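Kairys Blood Pressure Monitor, model 2
User Guide, section 6: Preparing the cuff and taking a measurement
Text revised 04/03/2019

This section explains how to prepare your Kairys monitor and how to measure blood pressure at home. Please read all the steps one time before you begin. If your doctor gave you other instructions for measuring, follow the instructions of your doctor.

Before you measure

Do not smoke, exercise or drink coffee in the half hour before the measurement. Empty your bladder. Sit quietly for five minutes with your back supported and both feet flat on the floor. Do not cross your legs.

Note: Blood pressure changes during the day. It is normal that the morning value and the evening value are different.

Preparing the cuff

1. Push the air plug of the cuff firmly into the socket on the left side of the monitor. A loose plug gives error E2.

2. Take off tight clothing from the upper arm. Do not roll up a tight sleeve, it can press on the arm and change the result.

3. Put the cuff on the bare upper arm, so that the lower edge is two finger widths above the elbow. The air tube must run down the inside of the arm.

4. Close the cuff. You should be able to put one finger between the cuff and the arm. If the end of the cuff does not reach the marked zone, you need the large cuff, which can be ordered from Skanari.

Caution: Do not put the cuff on an arm with a wound, a drip line or a dialysis shunt. After breast surgery, ask your doctor which arm you may use.

Taking the measurement

5. Rest your arm on a table with the palm up. The cuff should be at the height of your heart. If the table is too low, put a firm cushion under the arm.
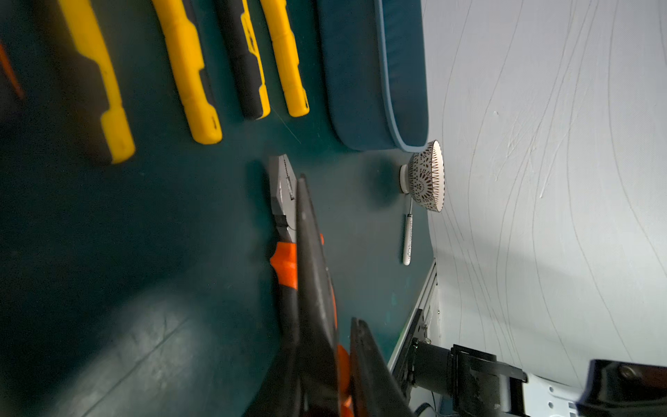
6. Press START. The cuff fills with air and then releases it slowly. Do not talk or move until the display shows the result.

7. Wait two minutes and measure again on the same arm. Write down both results, with the time.

Caution: If the cuff becomes painful, press STOP. If the air does not go out, open the cuff by hand.

Warning: If your result is much higher than usual and you have chest pain, trouble speaking or weakness on one side, call the emergency number immediately. Do not wait to measure again.

Saving results with the Lultico app

The monitor keeps 4,000 results in its memory. To copy them to your phone, open Lultico, choose Add device and hold the M button until the display blinks. Results stay in the monitor after copying. To delete them, see the section on memory.

For repair or a replacement air tube, contact Hirkutach service and have the serial number from the battery cover ready.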